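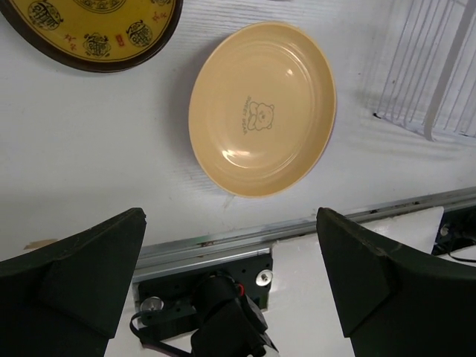 Do you have a plate you always reach for first? Is there one at the back of the cupboard that you never use and would never give away? Then we would love to have you at Zultton this January!

Zultton is looking for people to take part in The Everyday Plate, a small project about the dishes people really eat from. Museums are full of porcelain that was made to be looked at. We want the cereal plates, the cake plates, the one with a cartoon animal on it that somehow outlasted the whole matching set. We want to hear where they came from, who gets to use them, and what happens at your house when one gets broken.

There are 31 places. You don't need to know anything about ceramics, and you don't need to own anything old or valuable. A plate from a discount bin is every bit as welcome as one from your great-aunt (last time, the discount bin plates had some of the best stories, including one that had moved apartments nine times wrapped in the same beach towel).

What you would be doing

You come to our workroom on Gremach Street for two sessions of two and a half hours each, a week apart. Bring between two and five pieces from home. Plates, shallow bowls and saucers are perfect. Please leave mugs at home this time – we did mugs last year and we are still finding shelf space for the notes!

In the first session you set your pieces out on a table and talk about them with one of us. We'll ask about shape, weight, pattern, how you stack them, how you wash them, whether they ever go in the microwave. Then you get a drying rack and a mixed pile of dishes from our own shelves and show us how you would load it. People have very strong feelings about this and we enjoy every one of them.

In the second session we work in groups of four or five. You'll sort a big table of dishes any way you like: by color, by meal, by who you'd serve on them, by what you'd save in a flood. Plain plates, plates with lettering, bears, flowers, gold rims, all of it together. There is no right way to sort them. After that we have tea and a slice of something on the plate of your choice.

We photograph every piece and record the conversations as sound only. Your plates go home with you after each session. If you'd like your name left out of the booklet, just tell us and we'll use a first initial or nothing at all.

Who can apply

Anyone 18 or over who can get to us for both sessions. We'd especially like to hear from people who share a kitchen with roommates, people who have recently combined two households, and people who cook for one. English is the working language, but if you'd rather tell your stories in German or Spanish, say so on the form and we'll pair you with someone who speaks it.

The workroom is on the ground floor with a step-free entrance. Tables can be raised or lowered, and you're welcome to sit the whole time. If carrying dishes is hard for you, we can pick them up and bring them back.

What you get

Each participant receives $30 per session, plus your bus fare or parking. You also get a printed copy of the finished booklet and a set of prints of your own pieces. The booklet is being designed by Florkano in a run of 2000 copies, and the full collection of photos will go online at the same time. We have 827 pieces recorded so far, and I can't wait to see what you add.

How to apply

Write to us by October 6, 2026, with the following:

Your name and the best way to reach you
A few lines about one plate you own (a quick phone photo is nice but not required)
Whether mornings or evenings suit you better
Anything we should know about access, language or food allergies

You can use the form on our contact page or drop a note in the mailbox at the Hämmerli Building, second door on the left. Please keep it short. We read everything ourselves, and a good paragraph about a chipped saucer is plenty.

Everyone who applies will get an answer, and if the sessions fill up we'll put you on the list for the spring round, when we're hoping to do serving dishes.

Questions go to Domenica Leitner, project lead, through the same contact page. Please put "plates" in the subject line.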